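Okay friends, so many of you asked about the little personal alarm on my key ring that I'm just going to do a whole thread on it. Get a coffee, you know how I am!

1/ It's the Divell, made by Rullura. You pull the pin and it screams until you put the pin back in. I've carried one since April and bought a second for my gym bag, plus one for my niece when she moved into her dorm over in Eltholm.
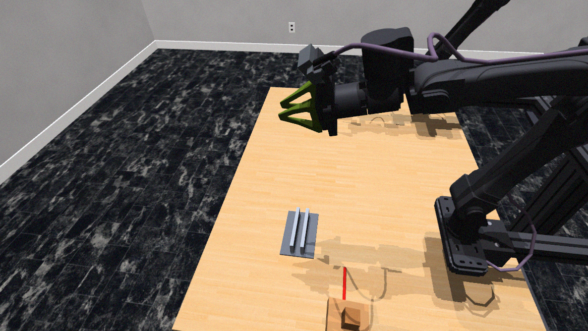

2/ Where you clip it matters more than which one you buy. Mine hangs on the outside strap of my purse, left side, because that's the hand I have free when I'm walking to the car. If it's down at the bottom with the gum wrappers and receipts, you won't find it in time (ask me how I know).

3/ Please practice with it! Pull the pin at home, once, with the windows shut and a warning to everybody in the house, dog included. The noise is shocking the first time, and I'd much rather you get that jump out of the way in your own kitchen. I do mine every time I change the battery.

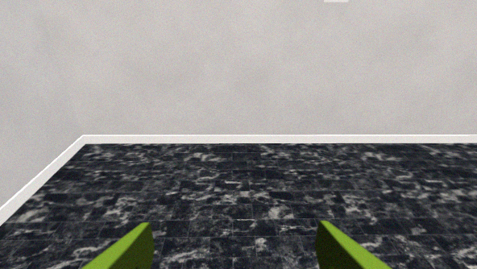 4/ Somebody asked if it replaces a class. Oh goodness, no. I took the 5-week evening course at Virág and loved it, even the part where I had to yell "BACK UP" at a grown man in a padded suit. I paid $106 for it and the room holds 18, so it does fill up. Call ahead.

5/ And for the person who wanted to know about pepper spray: the rules change from state to state, and on campus they can be different again, so look yours up before you order anything. The alarm is what I give to people who aren't sure yet.

6/ I'll post the strap clip I use once I dig up the package. Keep the questions coming, I'm reading all of them tonight with my feet up.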